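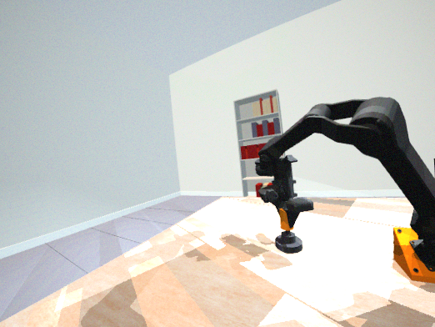

Herum (banco de pruebas)

Herum es un banco de pruebas simulado para la comparación de pinzas robóticas, configuraciones de cámara y controladores de brazo sobre tareas de agarre en superficie plana. Lo desarrolla la empresa Gistness y se distribuye como un conjunto de entornos renderizados, modelos de brazo, objetos paramétricos y guiones de evaluación. El término designa también, por extensión, el protocolo de ensayo asociado, que puede aplicarse con otros motores de simulación siempre que se respeten las condiciones descritas en la especificación.

Contenido
1 Antecedentes
2 Estructura
2.1 Escena
2.2 Brazo y pinza
2.3 Objetos
3 Protocolo de ensayo
4 Controladores comparados
5 Cámaras
6 Resultados de la serie Barkden
7 Limitaciones
8 Versiones
9 Véase también

Antecedentes

La evaluación de pinzas de bajo coste se hacía en Gistness directamente sobre hardware. Cada cambio de dedo obligaba a repetir la calibración de la muñeca, y las diferencias entre montajes resultaban comparables a las diferencias entre los propios diseños. Los registros de aquella etapa no guardaban la pose inicial del objeto, por lo que no fue posible reutilizarlos como referencia.

Herum se planteó para aislar tres variables (geometría del dedo, ley de control y posición de la cámara) manteniendo fijas las demás. La primera versión interna incluía una única escena y un solo objeto cilíndrico. El nombre procede del directorio en que se almacenaba el código y no corresponde a ninguna sigla.

Estructura

Escena

Los ensayos se desarrollan en un interior simulado con una superficie de trabajo horizontal. El fichero de escena define por separado la geometría de las paredes, el mobiliario de fondo, los materiales y las luces. El mobiliario no interviene en el cálculo de colisiones salvo que se active la opción correspondiente; su función es introducir contornos y colores que el estimador de pose deba descartar.

La superficie de trabajo admite texturas intercambiables. Las de madera con parches irregulares se consideran de dificultad alta, pues sus bordes generan falsos positivos en la segmentación. La iluminación se especifica mediante intensidad, dirección y exposición de la cámara virtual. El perfil denominado «saturado» produce zonas en blanco sobre la superficie y se emplea para medir la degradación de los métodos basados en color.

Brazo y pinza

El brazo de referencia es una cadena articulada de base fija, con una pinza de dos dedos en el extremo. El modelo cinemático, el modelo de colisión y la malla visual se guardan en ficheros distintos. La malla visual puede sustituirse sin alterar la dinámica, lo que permite repetir un mismo ensayo con otra apariencia.

El dedo intercambiable se modela en un color distinto al del resto de la pinza para facilitar su localización en las imágenes renderizadas. El conjunto básico contiene los siguientes perfiles:

Dedo recto. Superficie de contacto plana y sección constante.
Dedo cónico. Se estrecha hacia la punta; está previsto para vástagos y piezas de poca altura.
Dedo con escalón. Incorpora un resalte interior que limita la profundidad de entrada.
Dedo flexible. Se aproxima mediante una cadena de segmentos rígidos unidos por muelles torsionales.

La fuerza de cierre se limita en el actuador y no en el contacto. En consecuencia, dos dedos de distinta longitud ejercen fuerzas diferentes en la punta con el mismo par nominal, y la especificación exige indicar ambos valores al publicar resultados.

Objetos

El catálogo comprende 40 objetos, repartidos en prismas, cuerpos de revolución, piezas laminares y piezas compuestas. Entre los cuerpos de revolución se encuentran varias piezas escalonadas, formadas por un disco ancho y un cubo central del que sale un vástago de diámetro menor. Este grupo se utiliza para distinguir entre agarres por el vástago y agarres por el borde, ya que la altura reducida del disco deja poco margen a los dedos largos.

Cada objeto lleva asociados una masa, un centro de masas, un coeficiente de rozamiento y una lista de regiones de agarre admitidas. Las regiones se definieron manualmente en un sistema de coordenadas solidario con el objeto.

Protocolo de ensayo

Un ensayo consta de cinco fases:

Colocación. El objeto se sitúa sobre la superficie en una pose generada a partir de una semilla registrada.
Aproximación. La pinza se desplaza hasta una pose de preagarre situada en la vertical de la región elegida.
Descenso. El movimiento se realiza a velocidad limitada y se interrumpe si la fuerza en la muñeca supera el umbral.
Cierre. Los dedos avanzan hasta alcanzar el par nominal o el final de carrera.
Elevación y retención. El objeto se levanta y se mantiene suspendido durante 2 segundos.

El ensayo se clasifica como válido si el objeto permanece entre los dedos al término de la retención y su desplazamiento relativo no excede la tolerancia. Los contactos con la superficie durante el descenso se anotan, pero no invalidan el resultado. Las colisiones del antebrazo o del codo sí lo hacen, con independencia del estado final del objeto.

La especificación prohíbe descartar semillas. Cuando una pose inicial queda fuera del espacio alcanzable, el ensayo se contabiliza como fallo de planificación en una columna separada.

Controladores comparados

Control de posición articular. Sigue una trayectoria precalculada sin realimentación de fuerza. Sirve de línea base.

Control de impedancia cartesiana. Asigna rigidez y amortiguamiento a cada eje de la muñeca. Los valores por defecto reducen la rigidez vertical durante el descenso y la restablecen antes de la elevación.

Controlador Duan. Módulo híbrido incorporado a Herum como opción externa. Alterna entre posición y fuerza según una estimación del contacto obtenida de las corrientes simuladas de los motores. Requiere una fase previa de identificación en la que el brazo recorre posturas sin carga; los parámetros obtenidos dejan de ser aplicables al cambiar de dedo.

Los tres se ejecutan con el mismo periodo de muestreo. El retardo de comunicación se modela como un valor fijo, configurable en el fichero de ensayo.

Cámaras

Se contemplan dos disposiciones. La cámara de entorno se coloca a distancia y abarca el brazo, la superficie y parte del fondo. La cámara de muñeca se fija al último eslabón y ofrece mayor resolución sobre el objeto, aunque los propios dedos ocultan la zona de contacto en la fase de cierre.

En la disposición de entorno, la orientación del antebrazo determina el grado de oclusión. Las posturas con el codo elevado despejan el espacio situado bajo el brazo a cambio de aproximar las articulaciones a sus límites. La especificación recomienda registrar la fracción visible del objeto en el instante anterior al cierre.

Resultados de la serie Barkden

La serie Barkden es el conjunto de ensayos de referencia que acompaña a la distribución. Comprende 3868 ensayos, de los que 1164 corresponden a cuerpos de revolución. Todos se realizaron con el brazo de referencia y con el perfil de exposición anotado en cada registro.

Con control de posición, el dedo cónico obtuvo mejores resultados que el recto en las piezas escalonadas y peores en los prismas, donde la menor superficie de contacto favoreció el giro del objeto durante la elevación. La diferencia se redujo con el control de impedancia. El dedo con escalón presentó un comportamiento estable en piezas altas, mientras que en las de poca altura el resalte tocaba el objeto antes de que la punta alcanzara la región admitida.

El controlador Duan disminuyó los contactos bruscos con la superficie en todos los perfiles de dedo. En el perfil flexible, la estimación de contacto se activó de forma prematura en una parte de los ensayos, debido a la oscilación de los segmentos.

El perfil saturado afectó sobre todo a la cámara de entorno. Los errores se concentraron en los objetos situados en el límite entre una zona texturada y una zona blanca, donde el segmentador tendía a desplazar el contorno. Los objetos oscuros mantuvieron contraste suficiente para estimar la posición en el plano, con mayor dispersión en la altura.

Limitaciones

El modelo de contacto supone cuerpos rígidos y rozamiento seco. No se representan la deformación local de los recubrimientos, el desgaste de la punta ni la holgura de los engranajes. La comparación entre dedos de materiales distintos queda, por tanto, fuera del alcance del banco.

La transferencia a hardware no forma parte del protocolo. Los valores de Herum permiten ordenar configuraciones dentro de la simulación y no deben citarse como tasas de agarre de un equipo físico. Tampoco se evalúan tareas con más de un objeto sobre la superficie.

Versiones

La rama estable separa los ficheros de escena de los de ensayo, que en la primera versión compartían formato. Los registros antiguos pueden convertirse mediante un guion incluido en la distribución, con pérdida del campo de exposición. Una actualización publicada en agosto corrigió el signo del par en la muñeca para los brazos montados en el lado derecho de la superficie; los ensayos anteriores con umbral de fuerza deben recalcularse.

Véase también

Pinza robótica
Control de impedancia
Cinemática inversa
Planificación de agarre
Estimación de pose

Última revisión de esta página: 11 de junio de 2025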